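Category: List archive > Water and wells

Re: Sulfur smell on the hot side only
Wed 26 February

On the earlier question about the smell:

> We moved to the Moura road end in the fall and the house is on a
> drilled well, 223 feet. Cold water is fine. Hot water smells like
> eggs, worst first thing in the morning and after a weekend away.
> The softener was serviced when we bought. Is it the well or the
> heater, and do I need to spend money on a full lab panel before I
> touch anything?

If the cold tap is clean and the hot tap isn't, look at the heater first. We had the same thing at our place for most of a year. Most tank heaters come with a magnesium anode rod, and with some well water the rod feeds the bacteria that make the smell. The tank keeps them warm and they do well in there, more so when nobody draws water for a couple of days.

What we did, in order:

Turned the heater off and shut the cold inlet. Drained the tank through a garden hose to the floor drain. Ours had a lot of grit in the bottom and the valve clogged twice, so allow an afternoon.

Pulled the old rod. It needed a breaker bar and a second person holding the tank. I replaced it with a powered anode from Jendari, which plugs into a wall outlet. An aluminum-zinc rod is cheaper and may be enough for you. Check your warranty before you swap either one.

Flushed and refilled, then ran every hot tap until the air was out, and only then turned the heat back on. The smell was gone by the second day and has not come back.

As for the lab, I would still do the basic bacteria and nitrate test every year, but I would not hold up the heater work for it. Kurnar Labs charged me $47 last time, and the bottles have to be back the same day. Use their bottle and not one from the kitchen. The full panel was $314 and told me nothing about the smell.

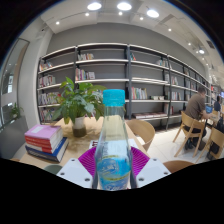

Bottle with a blue label and turquoise cap.

One more thing – if the cold side starts to smell too, that is a different job and you want the well chlorinated by someone who does it for a living. Masik Drilling did ours. They usually book up by the end of March.

3051 views | 6 replies | 2 shares

Recent in this list:
Pressure tank short cycling
Heat tape on a buried line
Iron stains after a new pump
Which softener salt for a small house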